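Setting up your Climon snap press

I've put snaps on more toddler overalls than I can remember, and this little press is still my favorite thing in the sewing room! My friend Letay Worku talked me into it, and these are the steps I wish I'd had in January.

1. Screw the lower die into the base, finger tight.
2. Push the upper die in until it clicks.
3. Set the dial to 5 for denim or 2 for jersey.

Caution: keep fingers clear of the dies – they pinch hard.

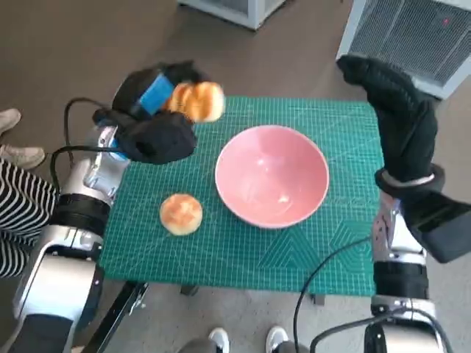
Which size of snap should I use on a baby romper?
Size 16 is too chunky for my taste, so I go with the small ones from the 200 pack (Unis makes nice ones in coral).

4. Mark your snap spots with chalk and poke each one with the awl.
5. Cap on the outside, socket on the inside, then pull the handle down in one smooth go.

Note: test on a scrap of the same fabric first, folded the way your placket is folded. If the cap wobbles, turn the dial up one notch and press again. 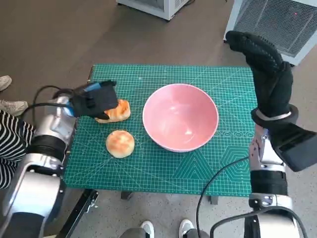 6. Tug each snap open and shut 12 times before the romper goes anywhere near a baby.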